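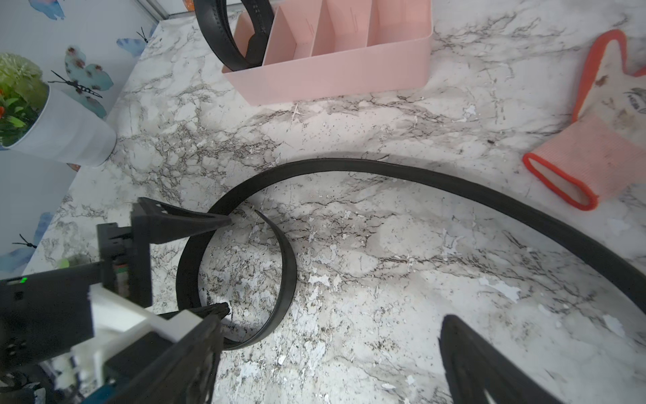 Plundum G2 Wrist Kit

Two-finger gripper with wrist camera, for light household and bench work
Model 844. In stock, ships from Bakitville.

The G2 is a bolt-on gripper for small robot arms. It suits soft, awkward items such as belts, straps, gloves and cable, and the tapered fingertips can get inside a loop or under an edge lying flat on a counter. The fingers and mounting bracket are 3D-printed, so a worn part can be reprinted from the files supplied.

In the box
Gripper with fingers fitted
Mounting bracket and screws
Wrist camera with 1,000 mm cable
Spare fingertips, 2 pairs
Hex key

Finger colour: black
Bracket colour: white
Price: $1,556, tax included

Fitting
Switch the arm off at the wall before you start. Bolt the bracket on first, then the housing, then plug in the camera cable. Run the Vamia setup program and let it finish the open and close cycle before putting anything between the fingers. Arms with a Murakami flange need the adapter plate, sold separately.

Customer comments

"Good on belts. Thin gloves took some tuning of the grip force." Halina Walczak

"Cable is a bit short for our arm. Plundum sent a longer one at no charge." Tetteh Nartey

Questions about fit go to Joyce Makori in sales. Please include the make of your arm and a photo of the flange.

Page updated October 29, 2019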